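Vukunero Shared Office Membership, 40 desks

Menon's new desk plan costs $557 a month, or $809 with a door that locks. The sales sheet calls it "flexible." You still sign for a year, so read the exit clause before you get excited.

The price covers internet, mail and the shared kitchen. Meeting rooms are extra – and they fill up fast.

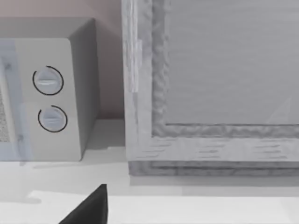
White microwave with two dial controls

Menon says it will turn a profit by February. Bromen said the same before its listing was pulled. We'd want to see nearly 100 paying members first.

Reviewed by Danang Pasaribu, June 28, 2020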